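Istatgate Concession Nacho Cheese Sauce, Pouch Pack
Item 487 - shelf-stable, ready to heat
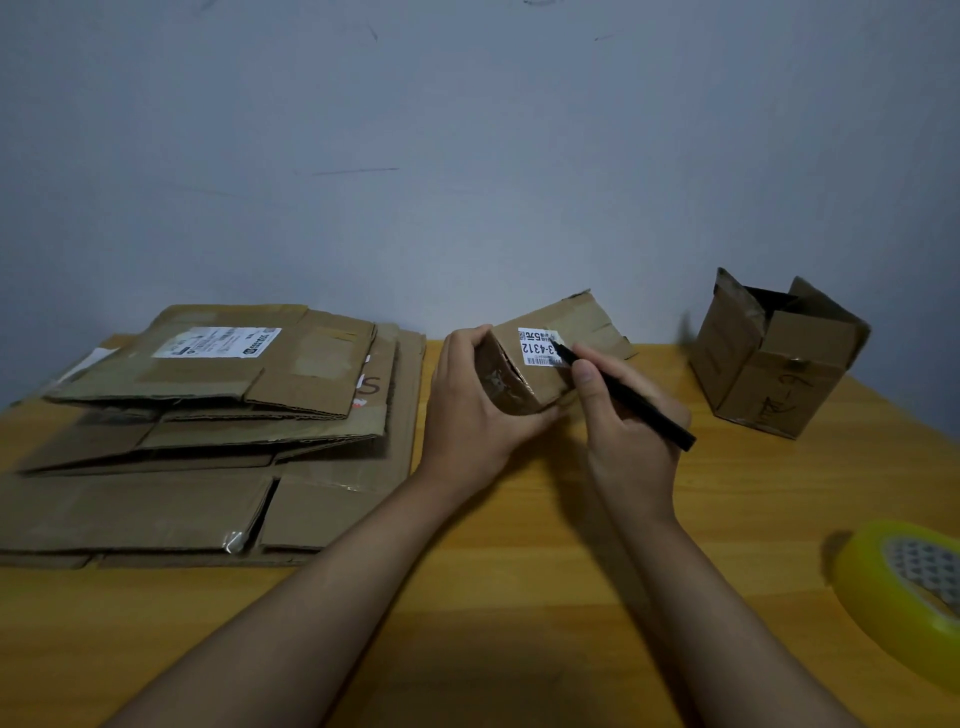 Zahira Rahman asked whether the pouch can go straight into a pump dispenser without being warmed first. It can, provided the dispenser has its own heating element. Unheated pumps need product already at serving temperature.

Istatgate sauce is a medium-thickness cheddar blend for snack bars, ballparks and school events. It pours at serving temperature and sets slightly on the chip. No water or milk is added at any stage.

Specifications
Pouches per case: 4
Servings per case: 500
Storage: dry, unopened, at room temperature
After opening: refrigerate and use within five days
Flavors: Mild, Jalapeno

Heating
Place the unopened pouch in a hot water bath for 39 minutes, or empty it into a steam table pan and stir until hot throughout. Do not microwave the pouch. Do not refreeze product that has been frozen in transit - texture will break.

Dispensers
The pouch fitting matches the Cestau 53 heated dispenser. Other units may need the adapter collar, sold separately.

Ordering
Sold by the full case only. Mixed-flavor cases are not available. Fundraising groups can request the concession rate from Azlan Tuhumury at the order desk. Jalapeno is out of stock until April.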